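# Skuko Bench Pack

**Tabletop practice scene and build plans for home and shared-workshop robot arms**
Made by Ollora. Page last updated Jul 11, 2025.

If you have cleared off a corner of the garage for a robot arm, or talked your makerspace into giving up a good table for one, welcome, and pull up a stool. The Skuko Bench Pack came out of our own shared shop on Flollach Street, where a handful of us wanted to teach an arm to do small desk chores and kept running into the same snag: there was one arm, one bench, and a long line of people with ideas. So we built the bench a second time, in the simulator, and let everybody try things there first. After a while other shops started asking for the files, and we tidied them up, wrote a proper manual, and here we are selling it.

The pack is meant for people who already have an arm or are well along in building one. You don't need to be a programmer by trade. You do need to be comfortable editing a settings file and reading an error message without closing the laptop on it.

## What's in the pack

- The Skuko scene: a rendered room with a wood-topped table, walls, tiled floor and lighting, ready to load
- Small black containers and slim sticks for pick-and-place practice
- Two camera setups, one looking across the table at the arm and one looking out past the gripper
- The Kahsay task runner, our little program for starting, resetting and saving practice runs
- 1000 starting layouts, already shuffled, so that you aren't nudging things by hand all evening
- Cut list and drawings for a matching real bench
- Printable fingertip covers, in 3 widths
- The manual, 11 chapters, as a PDF you can scribble on

The arm model itself is not included. You bring your own, and chapter 4 of the manual goes through bolting it to the virtual table, which is mostly a matter of getting the base height right and then finding out you measured from the wrong side of the mounting plate. (We have all done it. There is a diagram.)

## The scene at work

The chore we start everyone on is putting a stick into a pen cup. It sounds like nothing at all, and for a person it is nothing at all, but it asks the arm to hold something thin, keep it upright, find a small opening and come down straight. If your build has a loose wrist joint or your camera mount is a hair off, this chore will bring it out faster than an afternoon of waving the arm around in free air. 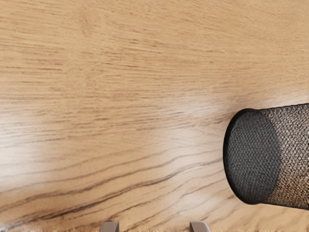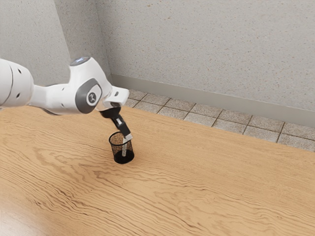
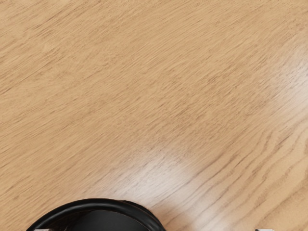 Camera placement is the setting people ask us about more than any other, and we have gone back and forth on it for a good long while in our own shop. A view from out in the room is lovely for seeing the whole arm and terrible for judging a small gap, while a view from the gripper gives you the gap and not much else. Our preference for the gripper camera is to aim it well out ahead and let the fingers take up as little of the picture as you can stand. In the last view above, the two light gray fingertips only just peek in along the bottom, with the black rim of the bowl rounding up between them, and nearly everything else is table. That leaves plenty of room to see what you are heading toward, and you still know where your fingers are. If you tilt the camera down for more finger, go a little at a time and save each setting under its own name. You will want to go back to one of them.

Glare is the other thing to spend some time on. We gave the wood in the scene a bit of shine on purpose. Shop tables get oiled and varnished and leaned on, and a lamp will leave a pale patch on them whether you like it or not, so a program that has only ever looked at flat, even wood is in for a surprise on its first sunny morning. The lights file lets you move the lamp, soften it or turn the shine off entirely. We'd suggest leaving the shine on for practice and turning it off only when you are hunting down some other problem and want one less thing to wonder about.

Mesh cups deserve a word too. You can see partway through the sides, and a camera that guesses at distance may decide the wall is somewhere behind where it ought to be. The task runner has a switch that swaps the mesh for a plain solid wall. Start with the solid one if your arm keeps poking the rim, get the motion working, and then switch back.

## Building the real bench

The drawings are for a plain four-legged bench with a bolt-down plate at one end. Any flat, stiff top will do. Ours is oak, which was what we had, and a member of the shop had been saving it for a bookcase that never happened. If you want your bench to look close to the rendered one, pick a light wood with a visible grain and go easy on the stain.

Please put the legs on a brace. A bench that feels solid under a coffee mug can still sway when an arm stops short at full reach, and you will spend whole weekends chasing an error in your code that is really a bolt in your table. Set up on concrete or tile if you have the choice - our first bench stood on an old plank floor, and every footstep showed up in the results.

Leave 2 feet of clear space past the farthest point your arm can reach, and put the stop button where a person standing at the keyboard can hit it without leaning over the bench. The simulator is very forgiving. A real elbow joint coming around at speed is less so, and in a shared shop somebody is always wandering over to see what you're up to.

## Fitting the fingertip covers

Print the covers in something slightly soft and push them on by hand. The narrow ones are for sticks, pens and dowels, the middle ones for general use, and the wide ones for bowls and boxes. They should be snug enough that you have to wiggle them off. A dab of double-sided tape inside helps if your fingers are a bit undersized. After you change widths, change the matching line in the Kahsay settings as well, or the simulated gripper will close to one gap and yours to another.

## Licenses and updates

One purchase covers one household or one workshop, however many members the workshop has. Put it on every machine in the building if you like. Updates are free for the version you bought, and you're welcome to change the scene, add your own objects and share the changed files with other owners.

The next update is planned for September and will add drawers to the table, along with a fix for the reset button, which at present sometimes has to be pressed twice. If you've built something for the scene that you think others would enjoy, send it along through the contact form with a note on how you use it. We read all of them, usually with lunch, and we're slow but we do write back.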